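4. Démonstrations téléopérées : ce que l'on mesure réellement

L'hypothèse courante veut qu'un opérateur humain, aux commandes de deux bras, fournisse des exemples assez riches pour que la politique apprise s'en contente. Nos essais de manipulation de textiles invitent à la prudence.

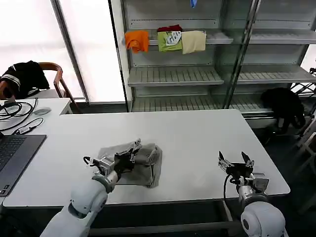 Figure 3. Manipulation d'un tissu froissé à deux bras : la pince gauche serre un pli du tissu, la droite reste ouverte au-dessus de la table.

4.1 Qualité des démonstrations

Le corpus Kivutus réunit 206 démonstrations de pliage, enregistrées par 2 opérateurs sur la plateforme Muli. Ce volume paraît confortable. Il l'est beaucoup moins si l'on retire les séquences où l'opérateur hésite, relâche le tissu puis le reprend au même endroit. Après ce tri, il en reste à peu près 100, et nous doutons que toutes méritent le nom d'expertes.

La difficulté tient en partie à l'interface. Sans retour d'effort, l'opérateur juge la prise à l'œil et serre souvent plus que nécessaire. La politique reproduit cette habitude, y compris sur des étoffes fines pour lesquelles elle n'a aucune utilité. On peut y voir un apprentissage fidèle ; nous y voyons surtout la copie d'un défaut de commande.

L'asymétrie entre les bras pose un second problème. Dans une posture comme celle de la figure 3, un seul effecteur est en prise. Rien dans les données n'indique si l'autre attend, se prépare à saisir ou a simplement été oublié par l'opérateur. Le modèle doit pourtant attribuer une action à chaque instant, et l'immobilité en est une.

4.2 Comparaison avec le guidage manuel

Le protocole Stondlow, dans lequel on déplace les bras à la main, réduit ces hésitations. Il introduit en revanche des trajectoires que les moteurs suivent mal au rejeu, ce que les comptes rendus du projet Clarkham mentionnent à peine. Faute d'un critère commun pour écarter les mauvaises démonstrations, nous ne concluons pas à la supériorité de l'une ou l'autre méthode.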